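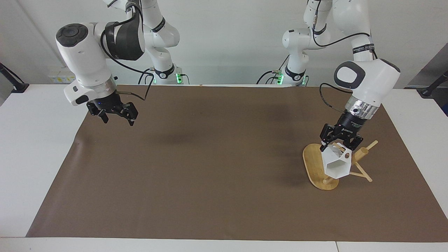

Brown paper over a white table, with the tabletop showing along the left, the right and the front.

Home Files Notes Changes Contact

Jestside Table Paper Notes – README

Welcome, and thank you for taking an interest in something as plain as brown paper! This folder holds the notes Takumi Hattori and I have kept on covering worktables with large sheets of paper: how the sheets were cut, how they were laid down, how long they stayed put and what finally made us change them. We started in June with a notebook and a pencil on a string, and it grew from there into a proper table that other people kept asking to copy. So now it lives in one place, and you are welcome to it.

What is in the folder

sheets.csv has one row per sheet, 58 in all. Each row gives the length and width in inches, the paper supplier (Adberg or Wasten), which table it went on, and whether it was taped, weighted or simply laid flat.

checks.csv is the long one, with 1617 rows. A row was written each time one of us looked at a sheet and noted its condition, so a sheet that lasted a good while has a great many rows and a sheet that tore on the first morning may have only one. Please keep this in mind before you take any averages. I did not, the first time, and came away with a very rosy idea of how tough our paper was.

words.txt explains the condition words. "Flat" means flat enough to slide a ruler across without catching. "Curled" means an edge or corner has lifted. "Creased" covers any fold you can feel with a fingertip, and Takumi is stricter about this one than I am, so the checker column is worth a look when the two of us seem to disagree.

How we lay a sheet

We cut the paper a little smaller than the tabletop and leave a strip of bare table at the sides and along the front. I know plenty of people prefer to run it right over the edge and fold it under, and it does look very handsome that way, but our sleeves kept catching on the fold. The margins are also a nice place to rest a pencil.

Roll paper wants to go back to being a roll. We turn it curl side down, smooth it from the middle outward with a forearm, and let it sit overnight if there is time. The Wasten rolls are the stubborn ones – they come tightly wound, and the last few yards near the core are hardly worth fighting with. Those ended up as wrapping.

Gaps and odd spots

For 38 of the sheets we wrote down the paper weight. The others have that column blank, and the wrappers are long gone. Please leave the blanks as blanks.

Sheet 60 is a real sheet and the numbering is correct: two numbers were skipped when we changed notebooks. Anything marked "Tsuchiya" in the table column refers to the long table in the back room, which has a slight dip in the middle and is hard on paper.

Using the files

Use them for whatever you like, and a mention of the Jestside notes would be kind. Corrections are very welcome, especially from anyone who can read my sevens. Please send the sheet number along with the date of the check, and one of us will look it up in the notebook.

Fumiko Wada
Last edited Monday, October 5, 2020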